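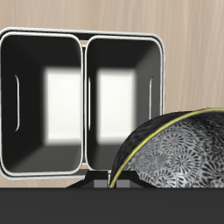 A simulated two-compartment organiser and patterned bowl. Computer rendering.

Prerville firm says warehouse staff can teach robots from a desk. The numbers are thinner than the claim

A company in Prerville says it can turn ordinary warehouse workers into robot teachers in a single shift, using a hand controller and a simulated room. It has yet to show that what the robots learn is much use once they leave the simulation.

Brotia opened its remote teaching system, called Trotano, to outside customers in January 2021. A person sits at a screen, holds a controller in one hand and steers a simulated arm through a job such as putting a bowl into a compartment. The movements are recorded, and a learning program tries to copy them. Do it often enough, the company says, and the arm will manage by itself.

"You don't write a line of code," said Ngan-ling Yeh, who runs the Trotano project. "You show it what you want, the way you would show a new starter."

New starters, of course, do not usually need to be shown 242 times. That is how many recorded demonstrations went into the bowl task Brotia used to launch the service. Of those, 210 were kept for training. The rest were thrown out because the operator dropped the bowl, ran out of time or, in Yeh's words, "did something we wouldn't want copied".

Brotia says the trained arm then completed the task in up to 429 attempts without a person stepping in. Asked how many attempts were made altogether, the company said it was still preparing a full write-up. Asked what "up to" meant in that sentence, it said the total depended on how strictly a success was judged. A bowl left leaning against the side of a compartment counted under one version of the rules and failed under another.

All of those attempts took place in simulation. The company's trials with real arms have so far been limited to a bench at its own offices, and it gave no results from them.

That matters to the people being asked to pay. Siu-ming Chow manages a packing site for Ko, a homeware distributor on the edge of the town, and sat through a demonstration in August. He said the controller was easy to get used to and that two of his staff were steering the arm quite well by lunchtime. He has not signed up.

"It looked good on the screen," he said. "I've got shelves that aren't level and bowls that come out of the box stuck together. I asked if they'd tried that, and they said it was on the list."

Teaching by demonstration has been around for decades, and the older way of doing it needs no screen at all. The worker takes hold of the arm and moves it through the job while the joints record the path. Ka-ming Ho, an independent automation adviser who has fitted arms in food plants and print shops, still prefers it for simple work.

"If you push the arm yourself, you feel it when it catches on something," Ho said. "With a controller and a picture, you're guessing at how far back the shelf goes. People get good at the guessing, and then the robot has learned their guesses."

Depth is a known sore point. Operators in the Trotano trials judged it from flat images on a monitor. Brotia says a second viewpoint can be switched on, but it was not used for all of the recordings – the company could not say how many went without it.

Szu-yu Lu was one of 11 operators hired for the launch recordings. She came from a call centre and had never worked with a robot. The first few days were dull but not difficult, she said, and the hardest part was being told to slow down.

"I'd found a quick way of tipping the bowl in," she said. "They didn't like it, because the arm kept copying the tip and missing. So we all had to do it the same way. After that it was a bit like data entry."

Her contract ended when the recordings did. Yeh said customers would supply their own operators in future, which she described as a way of keeping skills on the shop floor. Lu said she had not been offered further work, and had not expected to be.

The cost is also hard to pin down. Brotia charges by the recorded hour, with a separate fee for building the simulated version of a customer's shelves, trays and stock. It would not give a price for either. Chow said the quote he received for the modelling alone was more than he had budgeted for the whole trial.

I-hsuan Lui, who lectures on workplace technology at the local college, said buyers should ask for the failures as well as the successes. "I'd want to see the recordings they threw away, and I'd want to see the real arm on a bad day," she said. "If a supplier only has simulation to show you, then simulation is what you're buying."

Brotia says it will invite customers to watch a real arm do the bowl task later this year. No date has been set.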